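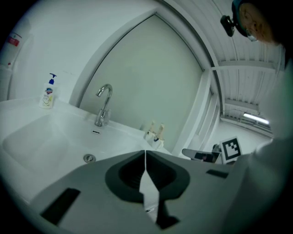 Gedgate's old savings bank opened its doors to the public last Monday, and I went along because I have been reading for months about where money comes from and wanted to stand in a place where people once handed it over in coins. It is a museum of money now, run from Celldale, and I must say they made us very welcome. I was early, so I washed my hands (white basin, tall curved tap, a pump bottle of soap with a blue top) and then joined the other early birds for the first tour, thirteen of us altogether.

We began in the banking hall with the Randmont ledgers, which are enormous, and which show loans being written into existence in the neatest handwriting you ever saw. Our guide explained it beautifully – the bank lent, the deposit appeared, and only afterwards did anyone worry about the gold! I had read this in books, but seeing it in brown ink is another matter.

Downstairs in the vault there was a talk on the Yazdani collection of emergency banknotes, 55 of them, some printed on cloth. I'd have liked longer on inflation and who it hurts, and rather less on watermarks, but the questions afterwards were lively and we overran by 23 minutes.

Tea was £2 with a biscuit. The vault is closed for repairs to the stairs until September, but the ledgers can still be seen if you ring first.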